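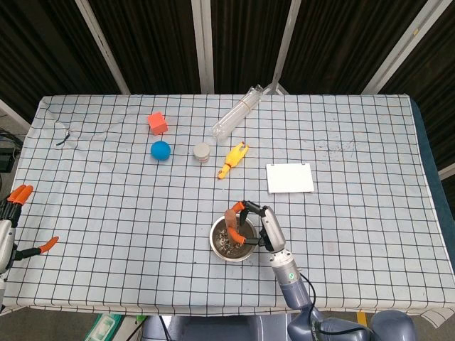
Unsubscribe link: top or bottom?

gotell_mike
We send a monthly email to 410 people, mostly past customers. My boss at Gotell wants the unsubscribe link in pale gray at the very bottom, under the address, under the legal bit. I want it at the top where people can find it. Who's right? I have to report back by 3 and I'd like to be able to say "the internet agrees with me."

floko
Top. Anyone who wants out and can't find the door hits the spam button, and then you've got a real problem. We moved ours up at Floko and lost 15 people the first month. I got over it.

Chae
Disagree. Nobody reads a newsletter thinking "where's the exit," until you put a big exit sign over the headline. Bottom is fine. Just make it readable, normal size, normal color. Pale gray is for people who sell gym memberships.

gotell_mike
The boss used to sell gym memberships. 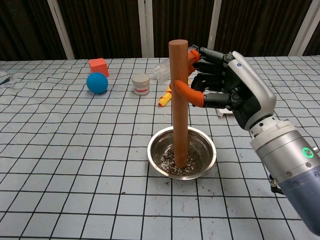
Anyway, he also wants a login before you can unsubscribe. None of these people have logins. I've pointed this out.

memeo77
Kill the login thing first, that's way worse than where the link sits. Check the rules where you are too, he may not get a vote.

floko
What memeo77 said. And Chae, 78 of our readers had marked us as spam before we moved it. The exit sign was cheap.

Chae
Or your newsletter was bad.

floko
It was also bad, yes.

gotell_mike
OK, going in with bottom, dark text, one click, no login. Will ask for the top next July when he's on vacation.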